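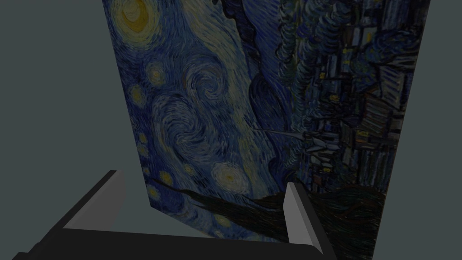

Hanging a Picture and Other Things We Cannot Yet Delegate

Home Projects Year 3 Reports Staff Search

Project report, May
Győző Szekeres, Mỹ Chu, Bayu Wijaya
Supervisor: Fongchan Thammasiri

1. What we set out to do

The question on the project list was "Can a general-purpose arm do the small jobs of moving house?" and we picked it because all three of us had just moved house. We had opinions. Bayu had a hole in his wall the size of a fist.

Our original proposal covered unpacking mugs, putting books on a shelf, hanging a picture and assembling a bedside table. Fongchan read it, crossed out the bedside table and wrote "be serious" next to the mugs. We ended up with two tasks, the books and the picture, and this report is mostly about the picture. The books are in Appendix B for anyone who enjoys watching things fall over in table form.

Everything was done in simulation. The department does own an arm, but it was booked by people with funding. The simulator we used was Lastum, with a controller called Doden that Sinan Ekinci wrote for his own project last year and kindly let us break.

2. The task

A person hanging a picture does it without much thought. You take hold of the thing, lift it, lose sight of the hook the moment the picture is in front of it, and feel about until something catches. Then somebody across the room tells you it's crooked.

Our picture is a flat rectangular panel with The Starry Night on it. Mỹ chose it on the grounds that every student house has one. It has no glass, no wire and no fluff on the back, so it is already a good deal better behaved than anything we have owned. The gripper has two fingers and has to get one on each side of the panel's edge, close, and lift without the whole thing swinging round.

The view from low down by the gripper is a humbling one. From there the panel goes up and away at a steep tilt, the church steeple points sideways and the village looks ready to slide off. The fingers are spread near the bottom edge with the dark end of the painting between them. We spent a lot of May looking at this and saying "left a bit" to a computer.

3. How we did it

We ran 410 attempts. Each began with the panel at a different angle. An attempt counted as a success if the panel was lifted, carried to the wall and left within 2 degrees of level. Győző wanted 1 degree. He was outvoted after we measured the pictures in his flat.

Doden plans the reach from the panel's position, which in the simulator it is simply told. We also tried a version which had to work out the position from the camera. This is where the choice of painting came back to bite us. Up close, much of the panel is dark blue brushstrokes, the bottom is nearly black, and so are parts of the gripper. We suspect a plain white board would have been kinder. Mỹ says that nobody hangs up a plain white board, and Bayu says she has never been to his sister's.

4. What went wrong

The grasp was the easy part when the position was given. The fingers went either side of the edge and closed, and we were quite pleased with ourselves for an afternoon.

Then came the lift. A large flat thing held by one edge is a lever, and the gripper is at the wrong end of it. If the fingers closed away from the middle, the panel turned slowly between them like a shop sign in the wind. Closing harder helped up to a point. Past that point the simulator decided the finger and the panel were in the same place at once and settled the matter by throwing the panel out of the room. Our record was 3,000 metres, which we have not counted as a success.

With the camera version, the usual failure was duller. The arm stopped short of the panel, closed on nothing, and carried the nothing carefully to the wall. It was always very level.

We tried three fixes:

- Moving the grasp point to the middle of the edge. Helped a great deal, and we should have done it in the first week.
- Slowing the lift to half speed. Helped a little, and made the videos unwatchable.
- Adding a second arm. Worked nicely until the arms met.

5. So can it do the chore?

No, or at least ours can't. With the position given and the grasp in the middle, it can pick up a tidy panel and put it against a wall in a world with no furniture, cats or landlords. That is a real part of the job – the part people find easiest. Finding the hook, which we left out, is the part that makes people swear.

Sinan pointed out at our presentation that for the electricity we used we could have paid a man with a ladder. Győző has asked for it to be recorded that he disagrees with this, though he has not done the sums.

6. If we had more time

We would give the fingers softer pads, try a lighter panel, and add a hook. We would also like to test on the real arm, if the people with funding ever go home before eight in the evening.

Bayu's wall has been filled. He did it himself with a butter knife.

Appendix A: settings file. Appendix B: books. Appendix C: list of things thrown out of the room.

3 comments | 2 shares

Back to top | Contact the project office | Copyright the authors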